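Stinora
Home Trays Bins Liners Bench Sets Returns Contact

Stinora Bench Set: One Steel Tray, Four Yellow Bins
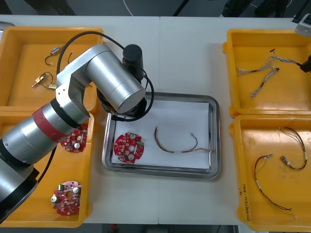 The set in use: lined tray in the middle, two bins on either side, one round red board and a wire harness up for sorting.

We sell a tray and some bins. We've tried to find a grander way of putting it, and the marketing budget ran out before the inspiration arrived.

The Stinora Bench Set is for people who take electronics apart, put them back together, or do the first while promising the second. It gives the thing you're working on a place to sit, and it gives everything that comes off it somewhere to go other than the floor.

THE TRAY

Stainless steel, rectangular, with rounded corners and a raised rim. The rim is what you're paying for. A screw rolling across a flat table has its whole life ahead of it. A screw rolling across our tray meets the rim and comes home.

The corners are rounded so that a cloth can get into them. Square corners look smarter in a catalog and collect a gray paste of flux, dust and biscuit crumbs that you will end up digging out with a toothpick. We made square ones for a while. We own a lot of toothpicks.

Steel is shiny, and shiny is a nuisance when you're hunting for a small silver part. Steel also conducts electricity, so please don't put a powered board straight down on it. The paper liner takes care of the first problem. For the second, unplug the board. The liner is paper and we make no claims for it beyond that.

THE LINERS

Flat white sheets, cut to lie inside the rim. Dark wire shows up well on them, and so do red circuit boards and whatever falls out of a connector. You can write on them too. Draw an arrow next to the wire you swore you'd remember. Jot down which way around the plug went. When the job is over, fold the sheet up and the snippings go with it.

A pack of liners comes with the set. Printer paper works fine if you run out, and we've been told by our own accounts department to stop saying so.

THE BINS

Four of them, yellow plastic. Yellow was chosen after a long discussion in which everyone else wanted gray, and one person pointed out that our benches, our stools and our winters were gray already.

They don't lock to the tray or to each other. Push two up to each side and you have a layout that works for left-handers and right-handers alike. Put all four on one side if you like. We won't visit.

What goes in which bin is up to you, but if you want somewhere to start:

Bare boards in one. Wires and harnesses in another, bent into a loose U so they don't tie themselves to their neighbors. Anything to be tested in the third. The fourth is for parts you can't identify and refuse to throw out. It will fill first.

A WORD ON HARNESSES

Most of our mail concerns wire. If you have a harness with frayed or spread-out ends, lay it down with the loose ends pointing the same way every time, and keep it clear of any board with a notched edge. Wire loves a notch. Two minutes of this at the start of a job will save you a bad half hour later, most of it spent saying things you'd prefer the family didn't hear.

Don't lift a board by its wires. Don't lift a tray by its liner either. We mention the second one on account of our own warehouse.

WHAT'S IN THE BOX

1 stainless-steel tray
4 yellow plastic bins
1 pack of white paper liners
1 instruction leaflet, which says to put the tray in the middle

Catalog number: 547
Guarantee: 2 years on the tray. The bins are covered too, unless you stand on them.

CARE

Wipe the tray with a damp cloth and dry it. Wash the bins in warm soapy water. Keep acetone well away from the bins, and hot soldering irons away from the bins and the paper both. The tray will put up with an iron but will then be hot, as trays are.

GOES WITH

Toft bench mat, for tables you're fond of
Vurnix parts labels, which stick to the bins and come off again in one piece if you're patient
Wetutach lidded jars, for parts too small even for us

COMMENTS

Deolinda Amaral
Bought this for the repair table at our library in April. Good solid tray. The bins are a bit slippery when you try to stack them with things inside, so we stopped stacking them. Would buy again.

Baltazar Cuautle
Can I get the bins in another color? I sort by color and four yellows is not really a system.

Stinora Customer Desk
Yellow only for now, Baltazar. The Vurnix labels come in mixed colors and a few customers use those on the front of each bin.

Ilham Ezzat
I use mine for beads. Had no idea it was meant for circuit boards until I read the leaflet. The rim is great, and the white paper makes the clear ones much easier to find!

Kaj Vestergaard
Fourth bin was full by lunchtime.

Citlali Escobedo
Does the tray fit in a dishwasher? Mine is a narrow one.

Stinora Customer Desk
The steel is fine in a dishwasher. Please measure your rack first and take the paper out.

Citlali Escobedo
It went in on the diagonal. No room for plates, but it came out clean.

Contact: Stinora Customer Desk | Copyright Stinora, all rights reserved | Back to top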